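Week 4 handout: Working rules for hand-held gripper sessions
Narkulwood campus, Automation Practice unit

Welcome back, everybody, and thanks for reading this before Wednesday's class. Last week we talked about formal standards and who writes them, and a few of you came up afterwards looking a bit worn out by all the clause numbers. This week is gentler. We're going to look at house rules, the plain ones that a lab writes for itself and that people follow (or don't) while they're working at a table with a pair of grippers in their hands.

I want to start with a word about where house rules come from, as it helps in knowing which ones to argue with. Some are handed down from the safety people and you simply follow them. Some were written after a bad afternoon and still carry the flavour of it. And some are habits that somebody eventually typed up. The Prilberg sheet you were given in Week 1 has all of these mixed together with no labels, and part of your reading task is to go through it with a pencil and sort them. You may well disagree with the person beside you. That's fine, bring the disagreement to class.

Before you pick anything up

Check the cable first. A hand-held gripper is a light thing, but the cable behind it has a mind of its own, and most of the spoiled recordings I've marked over the years were spoiled by a cable pulling on a wrist halfway through a reach. Run it down the outside of the forearm or let it hang clear behind the wrist, and then move your arm through the whole reach you expect to need. If you feel a tug anywhere, fix it now.

Look at the floor as well as the table. Loose coils, chair legs and mats all count as part of your work area for the purposes of the sheet, even though nearly everyone forgets them. The Liao checklist puts the floor on its own line, and I've come to think that's the best thing in it.

Learn what the status lights mean on your particular pair, from the manual that came with it. Please don't rely on what a classmate told you about a different set. Colours vary between makers and sometimes between versions from the same maker.

Setting the task

A good task sheet says what the start state is, what the end state is, and what counts as a failed attempt. Three short sentences will usually do. "Tidy the box" is no good to anyone, while "move each wrapped item from the table to an empty compartment, lid left open" gives the next person something they can set up again on a different day.

Choose objects with some variety in how they behave. Rigid blocks are pleasant to start with, but foil crumples, paper slides, and anything tangled will come up with its neighbours attached. If the object has a hinged lid or any glass in it, the Fendico guideline asks for an extra line on the task sheet saying whether the lid may be touched at all, and by which hand. I'd like you to adopt that for our unit too. It costs you a moment and saves a good deal of grief. 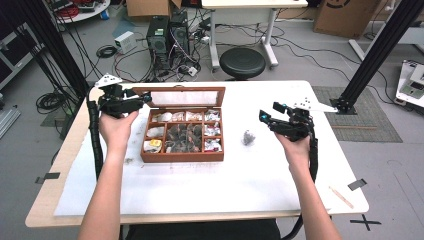

Keep both grippers over the table while an attempt is under way. If you need to put one down, finish or abandon the attempt first, say so out loud, and mark it in the log. An abandoned attempt is perfectly good information so long as it's labelled as one — what we can't use is an attempt that stopped for no recorded reason.

Move at the speed you'd use if you were handing something to a small child. Students tend to rush once they've got the hang of it, and the later attempts end up looking nothing like the early ones. The limit in our rooms is 11 attempts in a row, and then you swap with your partner and have a proper rest. Tired wrists make sloppy closings, and I'd much prefer a shorter set.

Anything on the table that isn't part of the task should be cleared away or written down. Scraps and offcuts have a way of staying put for a whole session, and whoever looks at the recordings afterwards has no way of telling whether they were meant to be there.

For Wednesday

Please bring your marked-up Prilberg sheet and a task sheet of your own for any two-handed job you like. Pick one rule from either the Fendico or the Liao material that you think should be dropped, and write a paragraph defending your choice. I'll be in the lab from 3 if you'd like to try your task out beforehand, and you're welcome to bring a cup of tea as far as the door.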